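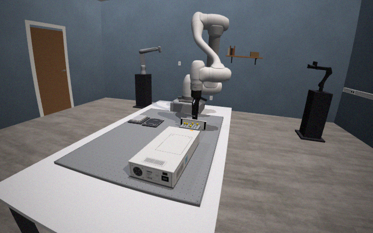 The door does nothing, and other findings

I spent most of February in a room that doesn't exist. It has slate-blue walls, a wood floor nobody will ever mop, and a little shelf with a small brown box on it that I have never needed to open. The big white arm lives on the breadboard plate in the middle, and its job is to hang over a rack of caps and pick one up without embarrassing me.

The question was a small one. If you train a grasping policy entirely in simulation, does it help to clutter up the room? Efe Okeke said yes. I said no, with the confidence of a man who had not run anything yet. Efe builds our scenes and had put in the door, the shelf and the light switch over what I assume was a very long weekend. I wanted a gray void with a table in it, mostly for the rendering time.

So we trained two policies in Nosetti, our simulator. One got the full room. The other got the same plate, rack and arm with everything behind the table deleted. Same seeds, same reward, same camera positions, same hyperparameters I had picked by squinting at a plot.

Then we took both over to the real bench at Ketport, where Gudrun Solheim keeps a setup that matches the simulated one about as well as my passport photo matches me. Each policy got 102 tries at lifting a cap from the rack. We counted a success if the cap came up and stayed in the gripper while the arm moved away.

The void policy managed 33.

The room policy managed 40.

I'd like to tell you this is a triumph for interior decorating. Seven more caps out of 102 is the kind of gap that can vanish if you rerun things on Saturday, and I told Efe so, and he told me I'd have called it significant if it had gone my way. He's right about that. Neither number would get you a job in a lab.

What I found more interesting was how they failed. The void policy kept going down in the wrong place, off by a cap or so, and closing on air with great dignity. The room policy mostly found the right cap and then let it slip. My guess is that the first one got thrown by seeing an actual wall behind the arm, and the second one had problems with contact, where our simulator is weak and the wallpaper can't help. Abhishek Nigam thinks it's all lighting. Abhishek thinks everything is lighting.

To settle it we'd want a third policy, with the room left in but its colors shuffled every episode. Zainab Amadi has offered to set up the runs if I stop calling the shelf "the shelf of lies." I've agreed in principle.

Things on my list before then: fix the friction on the caps, which I left at the default value, and train each condition with more than 2 seeds. Efe has asked for a rug. I said we'd discuss it after the contact model works, so he has started modeling the rug.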